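Notebook, glaze bench
13 May 2022

Batch 14 of the celadon tests came out of the kiln this morning. Macaraeg feldspar in all of them, new bag. Weighed out 3,000 g dry, sieved twice, let it sit overnight. Specific gravity was low so I poured off water until it would coat a finger.

Tiles 1 to 6: fine. Slightly more gray than the April set, same thickness. Korkor thinks the iron is not getting spread evenly and wants the next bucket mixed longer. I would change the feldspar back first and leave everything else alone.

Tiles 7 to 9: pinholes along the top edge, worst on 8. Those were dipped last, when the bucket had settled. Stir between every tile, not every three.

Tile 10: crawled. Fingerprint on the bisque, my fault.

Kiln log: slow climb to 600, held for an hour, then normal schedule. Qusai was watching the pyrometer and it jumped twice near the end. Probably the loose terminal again. Đức has the spare thermocouple and will swap it before the next firing. Cones on the middle shelf were down properly, the bottom shelf was a little soft.

Used 259 g of the copper carbonate, so the jar is nearly empty. Sheyla is putting in an order with Brulix. Ask her to add kiln wash.

Color notes for the sample board

Katherine wants the board to go from cream to yellow-green with no big jumps. Pale ground, one strong block of color low down, plain edges. Still missing two steps in the middle of the range.

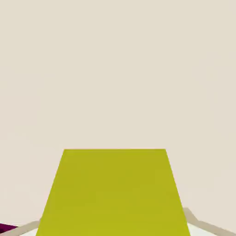

To do before next firing

Remix bucket with old feldspar, 500 g only
Wipe all bisque with a damp sponge
Label the shelf 3 tiles, pencil is rubbing off
Move cones one shelf down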